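# Mending a Torn Backpack Seam by Hand

If you've got a backpack with a strap pulling loose or a side seam coming open, please don't throw it out! Hand sewing a seam like this is one of my favorite repairs, and you can do it on the couch in an evening. My old Vevley daypack has been through 5 of these fixes and it still goes everywhere with me.

I learned the method from Blažena Polák, who taught a mending class at the Mamholm library one April and would not let anyone use a straight needle on a bag. Curved all the way, she said. She was right - once you've tried one on a seam you can only reach from the outside, you won't go back.

## What you need

- A curved upholstery needle
- Heavy polyester thread (I like Pondon, but any strong one will do)
- Small sharp scissors
- Clips or clothespins
- A thimble, or a scrap of leather for your thumb

## Getting ready

Empty the bag, and I mean the little pockets too. Snip away the broken thread and pull out the loose bits, but stop where the old stitching is still tight. If the fabric edge is fraying, trim the fuzz and fold the edge under a little deeper than it was before.

Clip the seam shut along its whole length. Cut a piece of thread as long as your arm. Longer feels like it will save time, and then it knots itself up and you say things in front of the cat.

## The stitch

1. Start 2 stitches back, inside the good part of the old seam, and hide your knot in the fold.
2. Push the needle straight down into the fabric, then roll your wrist so the point comes up again by itself. Follow the curve!
3. Go back half a stitch and come up a full stitch ahead. That's a backstitch, and it's wonderfully strong.
4. Pull snug after every stitch, but quit before the fabric puckers.
5. Keep going until you're well into the good stitching at the other end.

The wrist roll is what takes practice. Try it on a folded dish towel first, or an old sponge, anything with a bit of squish. Surgeons' needles are curved too, and practice pads are made for them.
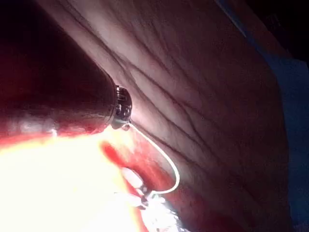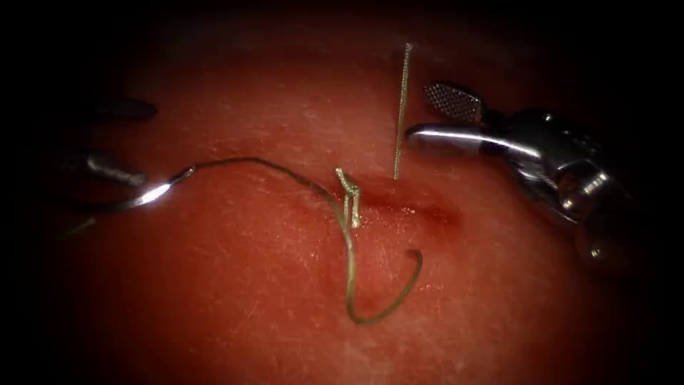 Give yourself a few rows on the scrap before you touch the bag. My first row wandered all over, and by the fourth I was having a great time.

## Finishing off

Take a few tiny stitches on top of each other, loop the thread through itself, and bury the tail inside the seam before you snip it. On shoulder straps I sew a box with an X through it over the repair, using the old holes wherever they line up.

Then load the bag with books and hang it on a door hook overnight. If a stitch gives, unpick back to a solid one and start again from there. Waxed thread holds its knots better, so if yours keeps slipping, run it over a lump of beeswax a couple of times before you thread up again.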